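February 28, 2024

# Poria – pouring colored water with two arms

My project is called Poria and it lives on a white table in the back of the Trorham shared workshop. I started it last July with one arm and a lot of optimism, and the goal was simple: pick up a tube, carry it to the beaker on the cross, pour, put the tube back. It's only dyed water, but I wanted it to look like a real lab bench!
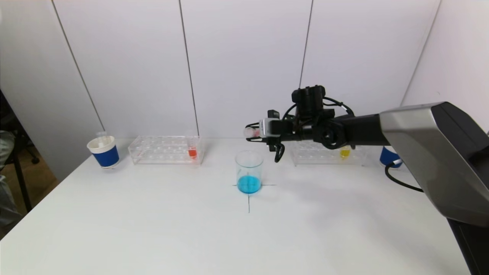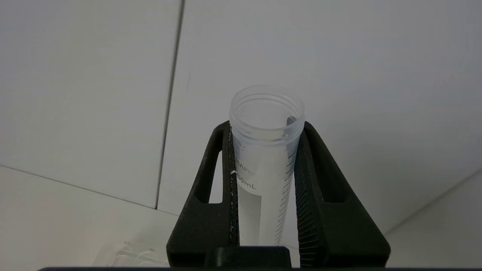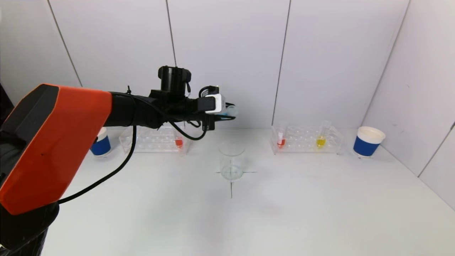
*Poria at work: vial over the blue beaker, 50mL tube in the gripper, clear tube held out from the left.*

The black cross was the best idea I had all year. Before that I measured the beaker position with a ruler every time, and I was off by around 4 mm more often than I'd like to admit. Now I set the beaker on the cross and go.

Grip force took much longer. My first finger pads (smooth ones, from a Flimetti kit) let the big tubes slide, so I switched to ribbed pads and rewrote the closing routine three times. The thin tubes still tilt a little when they come out of the rack – I think my approach angle is wrong, not the pads.

Cables are the other headache. I want to reroute them along the forearm before the Bickerstaff open house, plus add a slower pour for the last bit of liquid.

Still to do:

- tube return, both racks
- pour speed
- label the cups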